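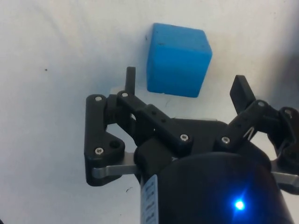

Danang Teoh to Star in "Nineck" Remake

Danang Teoh has signed on to lead a new version of Nineck, the small-town comedy about a ferry pilot who inherits a failing dance hall. Niall Kerr will direct for Stesivance Pictures.

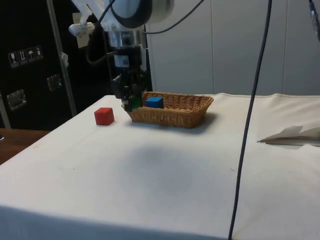
A wicker basket and a small green cube.

Kerr also wrote the script, his first for a studio. He has moved the story from the coast to a river town and cut the original's wedding subplot. Teoh plays the pilot, 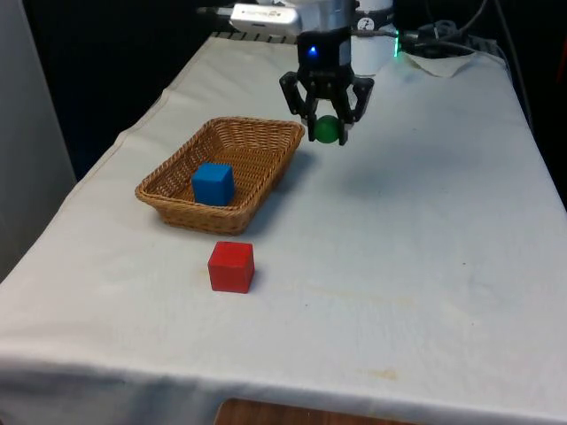

a part he reportedly read for twice before the deal closed. The rest of the cast has not been announced. Stesivance plans to open the movie in about 3,000 theaters, up from 2,669 for Kerr's last feature, the heist comedy Hnatiuk.

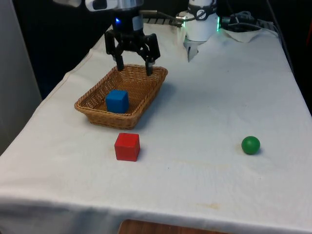

SKUDTON, December – Cameras are set to roll here next month, with 60 days of filming on the schedule. The production has leased the old bus depot for interior sets, and a casting call for dancers will be held there at 7 p.m. No release date has been set.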